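Staff Travel and Parking: minutes of the meeting held on 15 August 2021

Held in the ground floor meeting room, Citell Road, and by phone

Present: Site Services (chair and notes), Finance, Stores, Reception, Design Office, Workshop, Customer Support

Apologies: Personnel, Pilar office

Minutes of the last meeting

Agreed as correct, apart from the item on the bus stop. The minutes said the council had refused to move it. What the council said was that it would not look at the stop until the resurfacing was finished. Site Services will correct the copy on the shared drive.

Matters arising

The barrier at the rear entrance has been repaired under the existing contract. Stores reported that it still lifts slowly for vans that come in close behind one another, and drivers have been reversing back into the road. Site Services to ask the contractor whether the timer can be altered.

The lost property box of bike lights, gloves and locks has been gone through. Anything left at the end of the month goes to the repair workshop in Huaranga.

The request for a second key to the bike store has been dealt with. Reception holds it and it has to be signed for.

Travel survey

The survey went out in May and 61 people replied. Site Services thanked everyone who had chased their own teams. Replies from the Workshop were low because the link was only sent by email and many staff there do not have a work address. Paper copies will be put out next time, with a box at Reception.

Most people who replied drive in alone. The usual reasons were the school run, the lack of an early bus and having to carry tools or samples home. A fair number said they would share a car if they knew who lived near them. Very few knew that the firm already has a car sharing list, and Reception confirmed that the list is out of date and includes people who left long ago.

Design Office asked whether home addresses could be used to match people up. Finance said they could not be used for that without asking each person first. It was agreed to start the list again from nothing, with people giving only the name of their village or the part of town they live in.

The comments at the end of the survey will be typed up with anything that identifies a person taken out. Customer Support asked for the comments to be shared in full after that, including the rude ones about the car park.

Car park

The top car park floods at the lower end after heavy rain and the bays there cannot be used for a day or so afterwards. A quote of £2,921 has been received for clearing the drain, replacing the broken grate and patching the tarmac. Finance said this could come out of the repairs budget for this year but that it would leave very little for the winter. The meeting agreed to go ahead, as the patch near the steps is now a trip hazard and has been reported more than once.

The work will take 3 days. The whole of the lower end will be closed and staff will be asked to use the overflow field if it is dry enough. If it is not, Pleremis has a standing arrangement with the garden centre across the road, and Site Services will ring them before the dates are fixed.

Visitor bays were discussed again. Reception said that customers arriving mid-morning often find every visitor bay taken, usually by staff who came in late. The bays are marked but the paint has worn away in places. Customer Support wanted cones put out. Stores pointed out that cones were tried before and ended up in the hedge. It was agreed to repaint the bays while the contractor is on site, and to put up a sign with Reception's extension on it so that visitors can ring if they are stuck. 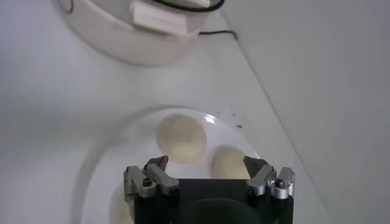 Site Services Department, Pleremis

Bike store

The store is full on dry days. Several of the bikes in it have flat tyres and have not moved since the spring. A tag will be tied to every bike, asking the owner to remove it and hand it in at Reception. Bikes still tagged after a month will be moved to the back of Stores and kept there for a further 6 weeks before being given away.

Workshop asked for a floor pump and a set of basic tools to be kept in the store. Finance had no objection provided that the cost was small. Stores will order a pump with a gauge and fix it to the wall on a chain. Tools were left for now, as there was no agreement about where to keep them.

The light inside the store goes off too soon and has to be set off again by waving at the sensor. Site Services to look at this.

Design Office asked whether the showers on the first floor could be opened earlier. They are locked until the cleaners have been round. The cleaners have said they could start at that end of the building instead, which would solve it without any change to their hours. Agreed to try it for a month.

Buses

The bus company has published its autumn timetable. The early service from Pilar now arrives just after the morning shift starts, where before it arrived in good time. This affects people in the Workshop and Stores. Workshop said that shift leaders have been letting people start late and make up the time at the end of the day, but this is done differently from one shift to the next and has caused some ill feeling.

The meeting felt that this should be settled in the same way for everybody. Personnel were not present, so the question will be sent to them in writing. In the meantime shift leaders are asked to carry on as they are and not to mark anyone down as late if they came on that bus.

Site Services will write to the bus company to ask whether the early service could be brought forward. Customer Support offered to ask the other firms on Citell Road to write as well.

Season ticket loans are still available. The form on the staff pages is an old one and asks for a payroll number in a style that is no longer used. Finance will replace it.

Deliveries

Stores reported that couriers are still stopping across the front doors, which blocks the ramp. Reception has spoken to several drivers. A new sign pointing to the side gate has been ordered. Departments placing their own orders are asked to add "side gate" to the address.

Any other business

Reception asked for the hedge by the exit to be cut back, as drivers pulling out cannot see people on the pavement. Site Services to arrange this along with the drain work if possible.

Design Office asked about charging points for electric cars. Finance said there was no money for this in the present year. It will go on the agenda for the next meeting so that rough costs can be looked at.

Actions

Site Services: barrier timer, garden centre parking, contractor dates, bay painting, bike tags, light in bike store, letter to bus company, hedge
Reception: new car sharing list, visitor bay sign
Stores: floor pump, space for tagged bikes
Finance: season ticket loan form, order for drain work
Customer Support: contact the other firms on Citell Road
Personnel: reply on start times for staff using the early bus

Next meeting: date to be sent round once the drain work has been booked.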